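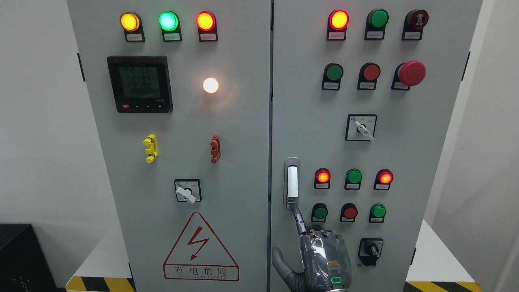
Dakholm, 28th August

I slept badly again, and at half past five I gave up and made coffee. The kitchen was cold for August. I put on the grey pullover that my sister gave me in May and sat at the window until it was light enough to read the letter once more. It is only one page. The landlord wishes to have the flat back for his son, and I have until the end of the year. He is polite, and he even writes that he is sorry. I believe him, but I must still find a place to live.

At work it was a short day for me. There is a new colleague on our floor and I had to show him where to find the coffee, the first aid box and the keys, and so I had little time to think about flats. At lunch I told Gaspard Collet. He listened with his mouth full, then he said that his cousin has two rooms for rent in Adlow, above a shop which sells paint. "It does not smell," he said, before I had asked. I wrote down the number.

I telephoned from the bus stop. The cousin speaks very fast, and I had to ask her twice to repeat the street. I have lived in this country sixteen years — no, I must write it as it is on my card, 16 years and some weeks — and still the telephone makes me stupid. When I see a face I understand everything. On the telephone I say "yes, yes" and afterwards I do not know what I have agreed to. This time I agreed to come at five o'clock today, so I went directly, with my work shoes and without having eaten.

The bus to Adlow is the 96. It goes the long way round by the river, past the old Gaillard bakery, which is now closed, with the big letters still on the wall. I used to buy a seed bread there on Saturdays when my mother visited. She always said that it was too expensive and always ate the most of it. I had forgotten this completely until I saw the letters, and then I nearly missed my stop.

The rooms are on the second floor. The larger one has a window to the street and a floor of old boards, painted brown. The smaller one is narrow, but a bed would fit, and it looks on a yard with a pear tree. The kitchen is a corner with two rings and a sink. There is no oven. I do not bake much, only at Christmas, but I found that I minded it. The bath is very short. The cousin, who is much slower in person, let me stand alone for a while and did not talk, and I was grateful for this. I opened the windows and closed them again. One of them sticks.

There is no smell of paint. Gaspard was right. On the stairs there is a smell of onions, which is from the first floor, and I do not mind onions.

The rent is 50 more each month than I pay now. She wants 1,777 as a deposit, a strange number, and when I asked how she came to it she laughed and said her husband had made a calculation and she did not dare to touch it. I could pay it. It would take most of what I have put away for the journey home next spring, and I would have to write to my aunt that I come in autumn instead. She is not young. I do not like to move this journey again.

I said that I would give an answer in a week. She gave me a pear from the yard, which was hard as wood, and told me to leave it beside a banana.

At home I began to look into cupboards, to see how much there is to carry. I should not have started with the one in the hall. It is full of Plasteo boxes with lids that do not belong to them, and behind the boxes I found the curtains from my first room in this town, green with small white leaves. I held them against the window and they are much too short for here. For the street window in Adlow they could be right. I did not measure, and I cannot remember well enough how high it was.

Supper was soup from yesterday and the end of the cheese. Then I wrote two lists, one for staying near the centre and one for Adlow, and the second list was longer on both sides — more good things and more bad things. I shall show them to my sister when she calls.

The pear is on the shelf. I have no banana, I must buy one tomorrow.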